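I Have Given Up on the Eight-Hour Night

28 Jan 2022

Since December I've been waking at 3 a.m. with the punctuality of a commuter train. The doctor at the Holport clinic told me to keep a sleep diary. I now have 90 pages of it, and most of them say "awake" in worsening handwriting. 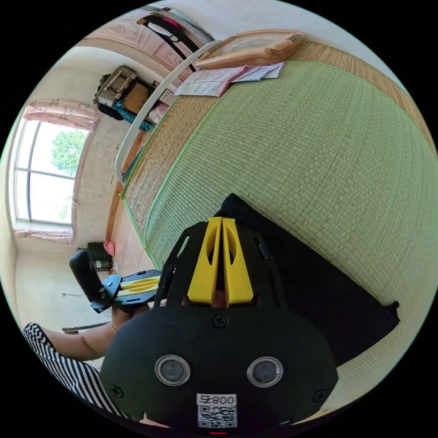 My mattress was the first suspect, as it's the only thing in the house that can't argue back. I looked at a Kerekes with a free pillow for 947 dollars, and lay on it in the showroom for so long that the salesman went to lunch. Then I went through a firm-surface phase, when I read far too much about sleeping on thin layers. A woven green mat over the bed, tatami-style, looks very restful, and I'm told your back thanks you by the second week. Mine filed a complaint on the first morning.

After that came the tea. Bitano makes one called Night Harbor that tastes like a lawn. I drank it faithfully for a month and got up twice as often, for reasons the box does not go into.

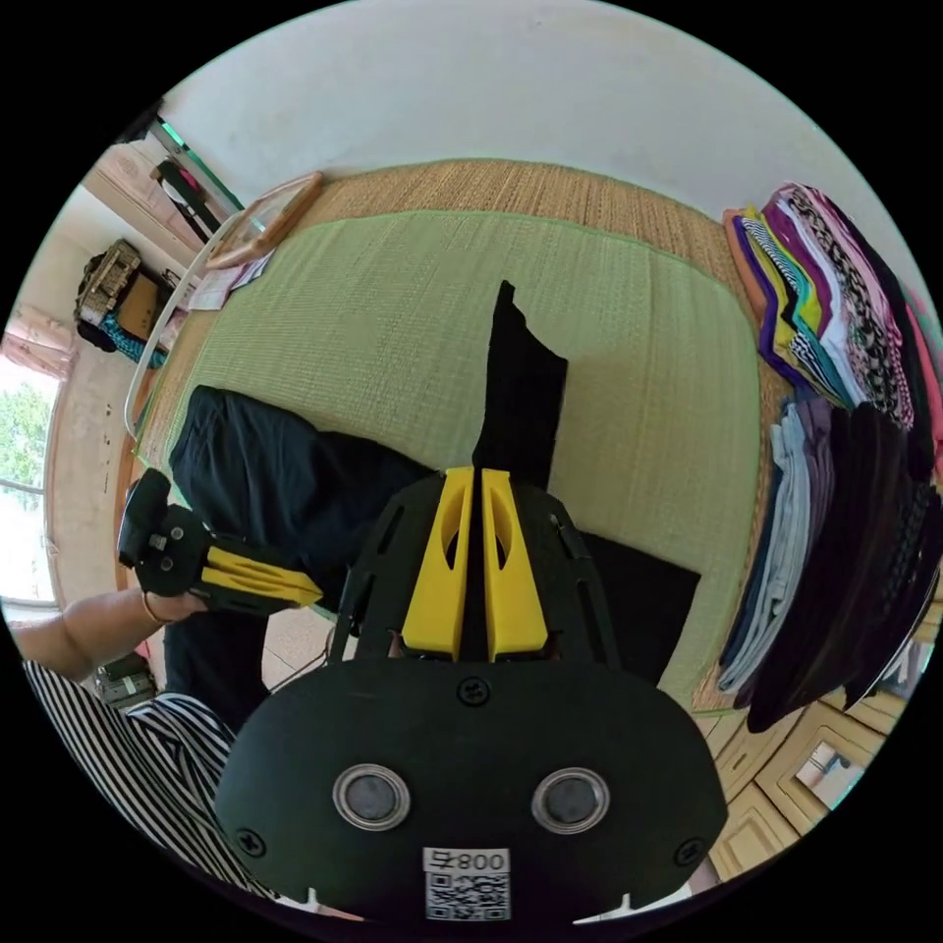 So what do you do at 3 a.m. when you can't sleep?

Mostly I get up, sit in the kitchen and read something dull until my eyes cross. I'm on page 900 of a history of the Zetedwood canal, and the locks are still under construction.

The phone stays in a drawer in the hall. I put it there after the night I ordered a rowing machine.
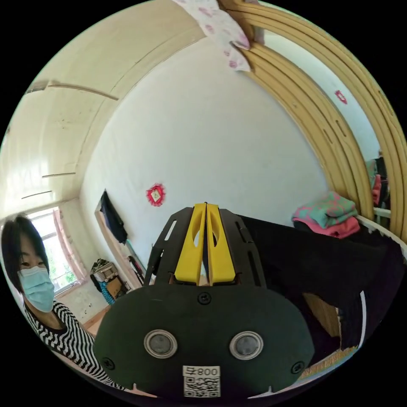 The rowing machine went back, minus a restocking fee, and I've kept the drawer rule ever since. I get maybe five hours now, sometimes six if it rains. Tonight it's supposed to rain, and the canal people have just run out of money again.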